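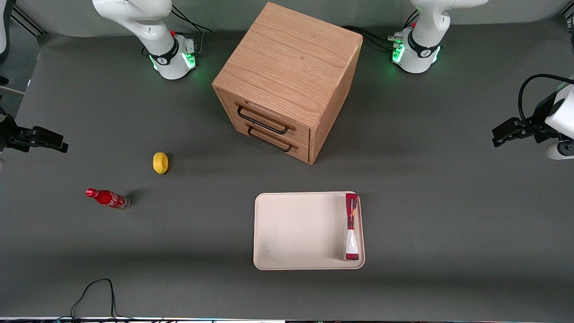 Issue 5, page 123

Section 5. Getting the Table Ready for Visitors

Welcome back! If you worked through the earlier sections in July, your two arms are bolted down and talking to each other, and now comes the part we like best, which is letting other people see them. These steps are the ones we follow at Unudano whenever the doors are open, and they will do nicely for the visit on Fri 15 August as well.

Before you start, please read the whole section through once. It isn't long, and Ginette Caron, who wrote the first version, put a few things near the end that you will be glad to know at the beginning.

1. Switch on both arms and wait for the ring at each base to glow green. If one ring stays dark, go back to Section 2 and check the cables behind that base.

2. Set the drawer cabinet at the back of the table, between the two arms, with the handles facing the front edge. Open and close both drawers by hand a couple of times. They should slide without a hitch.

3. Put the tray down flat near the front, in the middle, where your guests can see into it.

4. Lay out the things to be picked up. A lemon and a soda bottle on its side make a fine pair, one small and lumpy and the other long and smooth, and children love shouting out which should go first. You can start with a wrapped item already in the tray if you like.

5. Bring both grippers in from the sides, so their fingers point toward the middle of the table, and hold them there.

Note: Leave a clear space between the objects and the cabinet. The drawers need room to come all the way out, and a lemon does roll!

6. Load the program named Borevley and choose routine 679. Let it run once at low speed with no guests at the table.

7. Invite people in, say a few words of welcome, and press Start.

Caution: Keep hands, sleeves and scarves off the table while the rings are lit. If a guest wants to move an object (and somebody always will), press Pause first, wait until both arms are still, and then let them take their time.

Caution: Look over any loose cable on the tabletop before each run, and move it well away from the grippers' path.

Note: If a gripper drops something, let the routine finish. Visitors enjoy a second try a good deal more than a sudden stop - Loïc Delaunay has even had applause for one.

8. When the last group has gone, send both arms to their rest position and switch them off. Packing up is covered in Section 6.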